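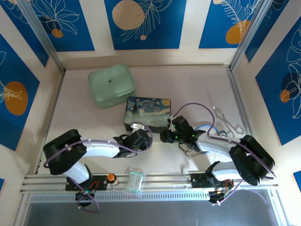 4.2 Changes in bench work after the cell was introduced

Figure 3. Two-arm cell with both grippers at the rectangular tin. The lidded mint-green container is behind it; the tongs are at the right.

The packing room at Lemodent's Akville site had 11 bench workers when our observations began in March. Before the cell came in, each of them handled an order from start to finish: pick the items, check the lids, pack the carton, sign the slip. The cell took over the middle of that sequence for mixed orders, where boxes and containers of different shapes go out together. Items of this kind are shown in Figure 3.

The arms are mounted on the front rail, on the side where a worker would otherwise stand. Staff said this mattered more to them than the speed of the cell. At the old benches they could reach any item without moving their feet. At the cell they wait for a stop, reach in over the rail, and step back. Two workers described the first weeks as "standing around with your hands ready." Later interviews mention this less often, mainly because the shift lead, Éabha Gallagher, let people prepare the next order at a side bench during a run.

We logged 179 stops that needed a person. Most were short and involved an item that had shifted or fallen over. Light, clear items came up often in the notes, and so did flat lids with printed artwork, which workers believed were harder for the system to place. We did not test that belief. Workers acted on it all the same, and began turning printed boxes so that the long side faced the rail — a habit that was later written into the site's instructions.

Responsibility for errors also moved. Under the old system the signature on the slip belonged to the person who had packed the carton. With the cell, the same person signs for work partly done by the arms. Six workers objected to this in interviews. One said she would sign for what she had touched and no more. The site settled on a second line on the slip, marked "cell," which the shift lead initials.

Pay grades did not change during the study. Job titles did: the people assigned to the cell are now called operators, although they still spend part of each shift at the ordinary benches. Section 4.3 looks at how they were trained.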